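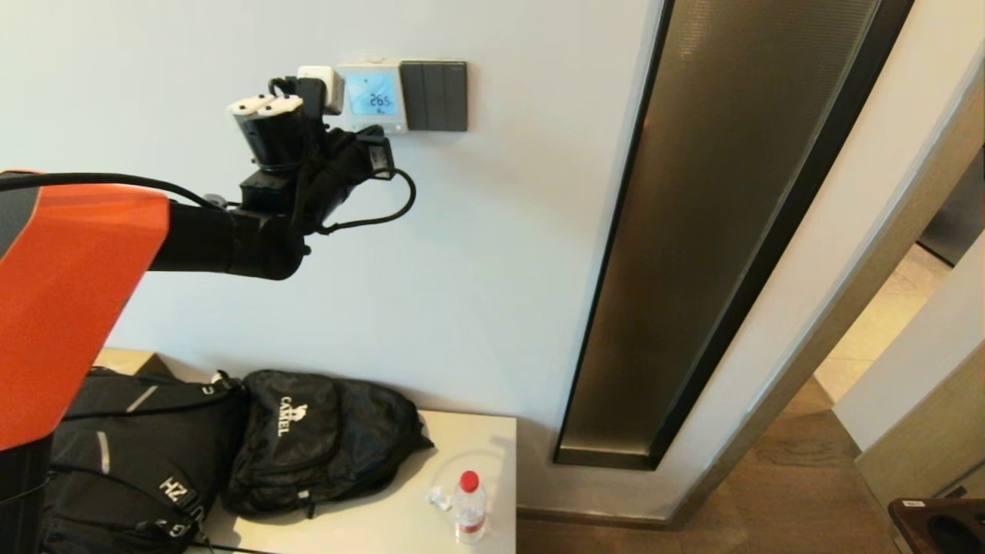 4.3 Charger handling at the wall outlet

The Nunska service is sold by Dratwood as a finished package: a hand, a controller and a library of household skills that the buyer is told will need no tuning. We took that claim at its word and ran the charger skill as delivered, in a furnished room with bags and a bottle left on the surface under the outlet. Akolgo's earlier test of the same skill used a bare panel at chest height, and we doubt it says much about homes.

We ran 15 trials and counted 8 as clean. The vendor's own log scored 9, the difference being one run in which the plug was released at an angle and the software called it done. A buyer who relies on the log would never learn of this. The brochure speaks of over 2000 successful insertions but does not say on how many outlets, or who judged them.

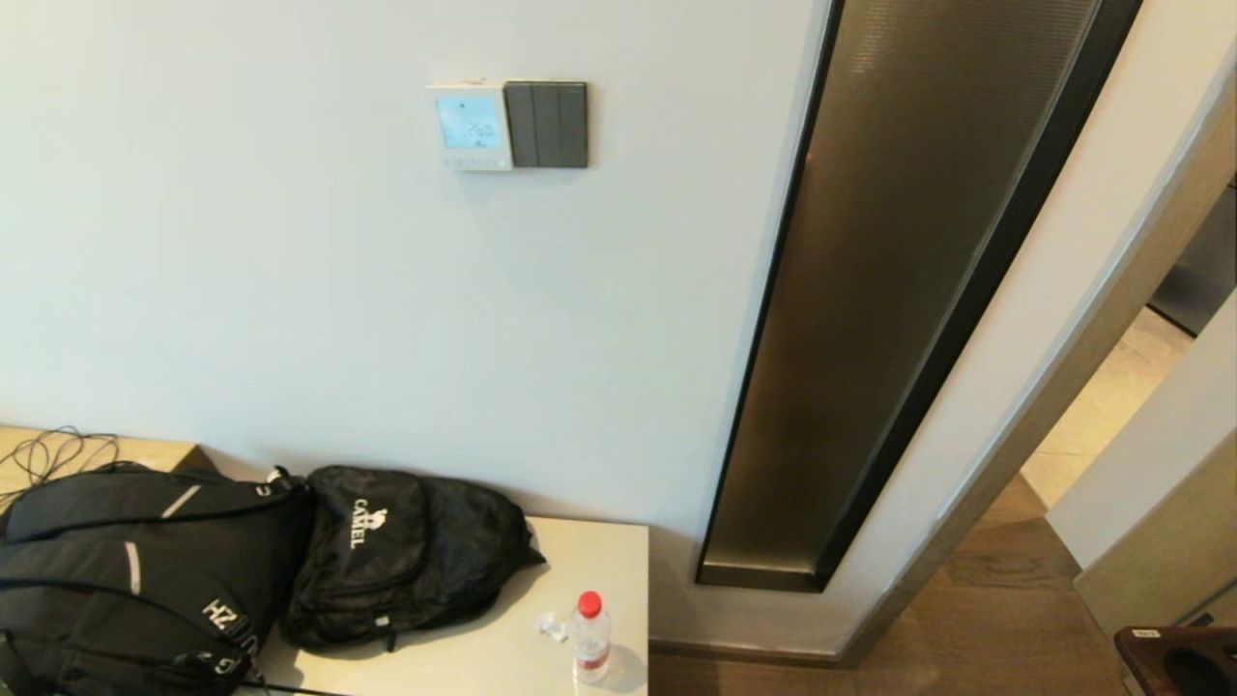

Clutter was less of a problem than we had feared. What did cause trouble was the cord, which the Jumlow planner treats as if it were not there. Dratwood suggests a paid add-on, Dijkstra, for flexible objects. We were not offered a trial copy and cannot say if it helps. The second weak point is the wall itself. Outlets are often set close to other controls, and the skill has no setting for areas the hand must keep clear of. We asked for one in November and were sent a link to the manual.

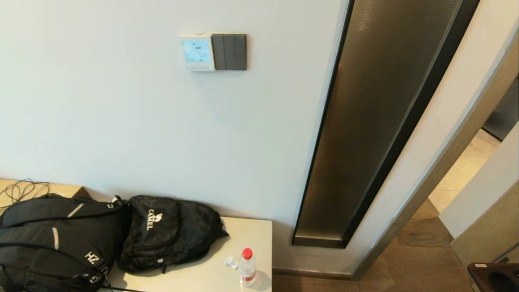

Figure 6. Test area for the charger trials, with thermostat and switch panel on the wall and two backpacks on the surface below.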